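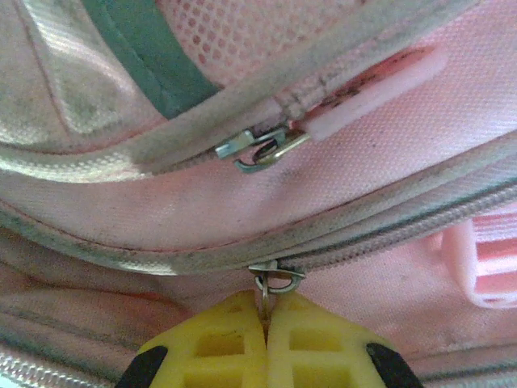 Yellow gripper fingers closed on the lower zipper pull of a pink backpack at the Skevetham repair shop.

I went over to Skevetham in May expecting to write two lines about zippers, and I've been back 4 times since — so you can guess how that went.

The shop fixes and cleans school bags, mostly for resale and for a rental outfit called Rakcombe that sends them over by the pallet. Every bag has to have every zipper opened and closed before it goes on to the sewing tables. It sounds like nothing! Then you try it on 100 bags in a row, with grit in the teeth and those skinny little metal rings, and your thumbs start to complain. Mine did, and I only lasted a morning.

Since the summer, a pair of robot arms from Nuvow has taken over part of that job. The one I watched was working on a pink backpack with grubby seams, the kind that's clearly seen some floors. Its two fingers came up from below and pinched the ring on the lower zipper, and I caught myself holding my breath like it was a penalty kick.

What's changed for the crew? Well, the checking bench used to be a full shift for whoever drew it. Now people spend 2 hours a day there, taking the bags the arms give up on (stuck sliders, missing pulls, straps in the way), and the rest of the time they're sewing. Most of the folks I chatted with like that trade. The sewing pays a bit more, and the wrist braces are mostly back in the drawer.

It isn't all cheering, though. One woman told me the bench was where she got to sit and talk, and she misses it. Another worries about the evening shift, which hasn't hired anyone new this year. Management says no jobs are going, and that the plan is to get through 2,000 bags a month with the same team. I'd like to see that in writing, and so would they.

The next piece is a folding station from Petersen, due after the holidays. The crew has asked to try it out before it gets bolted down, and they've been told yes. I'll be going back for that one.

1 December 2023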